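Search this wiki Go Advanced

Main Topics Random page Recent changes Help

Galley kitchen

A galley kitchen is a long narrow kitchen with the work surfaces along one wall, or along two walls facing each other, and a walkway between or beside them. Also called a corridor kitchen, or a Pullman kitchen in older American writing (after the railroad cars). Single-wall versions are sometimes given their own name, one-wall or strip kitchen. This article covers both.

Name

From the galley of a ship, the place where food gets cooked. Ship galleys were narrow since ships are narrow. The word moved ashore slowly. Builders' catalogs used "kitchenette" for the same thing for a long while, then "galley" took over in real estate listings and stuck. Corridor kitchen is still the more common term in some planning textbooks.

Not to be confused with galley proof, a printing term. Different sense of the word.

History

Ships first. Cooking at sea meant fire on a wooden boat, so the fire was kept small, boxed in brick or iron, and the cook stood more or less in one spot. Everything within arms reach. Rails and raised lips kept pots from sliding.

Railroads next. Dining cars had to feed a full car of passengers out of a kitchen barely wider than the cook's shoulders. Crews worked in a line, food moving one way, dirty plates coming back the other. Storage went up to the ceiling and under the floor. Ice bunkers in the roof on some lines.

Then apartments. Early twentieth century, cities growing, servants getting scarce, and the big square farmhouse kitchen with a table in the middle made no sense in a three-room flat. The best known design of the period is the Frankfurt kitchen, drawn up in the 1920s by Margarete Schütte-Lihotzky for public housing in Frankfurt, Germany. Narrow room, a sliding door to the living area, labeled bins for dry goods, a stool, a fold-down ironing board. Built in the thousands. Ideas were borrowed from rail kitchens and from time-and-motion studies of factory work.

It had critics. The room held one person, that was the complaint, and the one person was alone in there all day. Later fitted kitchens loosened up the dimensions but kept the continuous counter, which is now so normal people forget it had to be thought up.

After the war the galley turned up in row houses, trailers, motel units, student housing. Open-plan living from the 1970s on pushed it out of fashion in larger homes. Came back with small city apartments and the rise of the converted garage.

Layout

Two main types.

Single-sided. All cabinets and appliances on one wall. Other wall left bare or used for a window, shelves, a narrow table. Suits rooms too tight for two runs. More walking, becuase sink, stove and refrigerator are strung out in a row instead of across from each other.

Double-sided. Two runs facing. Shorter trips, a turn instead of a walk. Sink and stove usually go on the same side so hot pans of water don't cross the aisle. Refrigerator at one end, near the entrance, so other people can get a drink without walking through.

A third thing, the pass-through galley, has a door at both ends. Handy and annoying in equal amounts. The kitchen becomes a hallway. Dead-end galleys are quieter but trap the cook if somebody opens the oven near the doorway.

Aisle width

The thing everyone argues over. Too narrow and the dishwasher door blocks the aisle. Too wide and the whole point is lost. Handbooks usually give one width for a single cook and a more generous one for two, and a wider figure again where a wheelchair has to turn. Local codes vary, check before building.

Measure with the handles on. Oven handles especially, they stick out further than the cabinet and nobody puts them on the plan.

Counters

A long unbroken counter is the best feature of the type. Common materials are laminate, stone, tile, butcher block, stainless steel and poured concrete. Stone and laminate come in set lengths, so a very long run will have a seam in it someplace. Installers try to put the seam at the sink or the stove where there's less of it to see. Mottled patterns hide crumbs and seams both. Solid pale colors hide neither.

Depth is mostly standard but shallow counters are a known trick in tight rooms. A shallow run on one side, for plates and dry goods, with the full depth kept for the side with the appliances.

Backsplash height varies. Some older kitchens have none at all, only paint, which needs redoing near the stove every few years.

Light

Long rooms go dark in the middle. Usual fixes:

Window on the long side, better than the end, spreads light over the whole counter.

Glass in the end door. Plain panes or divided.

Under-cabinet strips. Cheap, easy to add later.

Ceiling fixtures in a row, set over the counter edge and not down the center of the aisle. Center fixtures throw the cook's own shadow on the cutting board.

Mirrors on the end wall. Old trick from rail cars and small restaurants. Also works on the long wall if there are no upper cabinets there.

Paint matters more than in a square room. Pale ceiling makes the room read taller. A dark ceiling brings it down, some people want that, in an old house with tall rooms it can look right. Contrast on trim is a matter of taste. 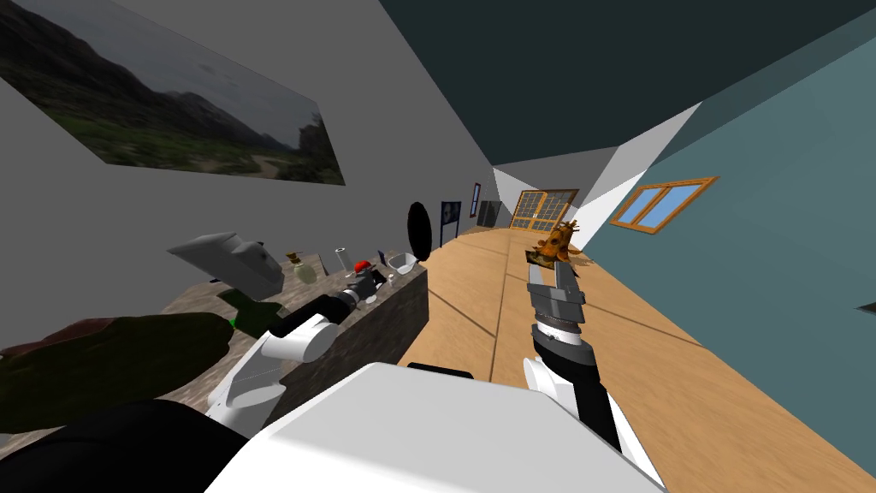 Storage

Upper cabinets to the ceiling hold the most but close the room in. Leaving them off one wall is the common compromise and frees it up for pictures, a rack or open shelves. Deep drawers beat low cupboards in a narrow aisle, no kneeling needed. Toe-kick drawers at floor level exist, for baking sheets mostly.

Corner cabinets are not an issue, there are no corners. Often listed as the type's hidden advantage. Fewer odd-sized cabinets to order, lower price.

Pull-out pantries go at the end of a run. Check the swing of any door nearby.

Ventilation

Small room, steam builds up fast. A hood ducted outdoors is best. Recirculating hoods filter grease but leave the moisture in. Cross-draft from a window to a door does a fair job in mild weather. In April or so, in a lot of climates, that's all you need.

Floors

Boards or planks running lengthwise make the room look longer, crosswise makes it look wider. Tile is hard on the feet in a place where the cook mostly stands. Runner rugs are popular and a trip hazard if not backed.

Cost

Usually the cheapest layout for a given amount of counter. No corners, one plumbing wall, short wiring runs. Moving a sink to the opposite wall is where budgets go wrong, the drain has to cross the floor.

Regional examples

Pumstead. Mill town row houses, built back to back, with single-sided kitchens down the full depth of the house. 843 units in the original scheme. Many later lost the kitchen wall in remodels. The surviving ones have the stove recess at the street end, which tenants complained about from the start, cooking smells on the sidewalk.

Odska. Harbor workers' flats, double-sided, very tight, with a hatch to the dining room in place of a second door. The hatch is known locally as the ferry. Plates go over, plates come back.

Tusico. Maker of prefabricated kitchen runs sold in 3 lengths, sink already fitted, delivered in one piece and carried in by two people if the stairs allowed. They often did not. First production run was 700 units. The enamel was good, the hinges less so. Replacement doors are still traded.

Guzmán Court. Apartment block with galleys along the north side, each one ending in a glazed door onto a shared balcony. Dwayne Montoya's survey of the building, Long Rooms, is the usual source and has fold-out plans. Montoya argued that the balcony door did more for the kitchens than any of the fittings, tenants left it open and talked to each other while cooking. Plan 2 in the book has the sink drawn on the wrong wall, corrected in the second printing.

Commercial use

Restaurants use the same plan under a different name, the line. Hot side and cold side, cooks back to back, a pass at one end. Food trucks are galleys on wheels and have gone back to most of the rail-car habits, latches on everything, nothing loose on the counter when moving.

Aircraft galleys are mostly for reheating. See separate article.

Criticism

Crowding is the main one. Two people can work a good double galley if they agree on who has which side. Three can't. Families with small kids tend to dislike them, nowhere to sit a child where you can see them that isn't underfoot. Resale opinions go back and forth with fashion.

Supporters say the opposite, that everything is close, cleanup is fast, and guests stay out.

See also

Kitchenette
Work triangle
Fitted kitchen
Railroad apartment
Dining car
Scullery

Further reading

Montoya, Dwayne. Long Rooms: The Kitchens of Guzmán Court. Second printing has the corrected plans.

Pumstead Housing Papers, box on interior fittings. Not digitized yet, ask at the desk.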